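Memoria final del proyecto de aula
Lavado doméstico y desgaste de tejidos de algodón
Autores: Ghizlane Bouazza, Hiếu Hà y Sherif Bennani
Tutora: Uyên Ung

1. Planteamiento
El presente trabajo estudia la pérdida de masa que experimentan los paños de algodón sometidos a lavados sucesivos en condiciones domésticas. El grupo partió de una hipótesis sencilla: la temperatura del agua influye en el desgaste más que la cantidad de detergente.

2. Material y método
Se emplearon 34 paños de algodón sin teñir, suministrados por el taller textil Belhaj. Cada muestra se pesó en seco antes del primer ciclo y después del último. La mitad se lavó a 30 grados y la otra mitad a 60, con un centrifugado de 400 revoluciones por minuto en ambos casos. El secado se realizó en tendedero interior, sin exposición directa al sol. Las pesadas se efectuaron siempre en miércoles -- único día con acceso a la balanza de precisión del laboratorio Prallport.

3. Resultados
Los paños lavados a 60 grados perdieron más masa que los lavados a 30. En el filtro de la lavadora se recogieron 1.580 miligramos de fibra suelta, en su mayor parte procedentes del grupo de mayor temperatura. La variación de la dosis de detergente no produjo diferencias apreciables.

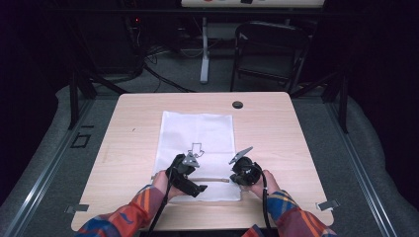 ¿Por qué se pesaron las muestras en seco?
El algodón retiene humedad, y el agua absorbida habría ocultado la pérdida de fibra.

4. Limitaciones
No se analizaron mezclas con poliéster ni se midió la resistencia a la tracción. El grupo agradece a Abdelilah Erraji la revisión de las tablas, que se entregan en el anexo B.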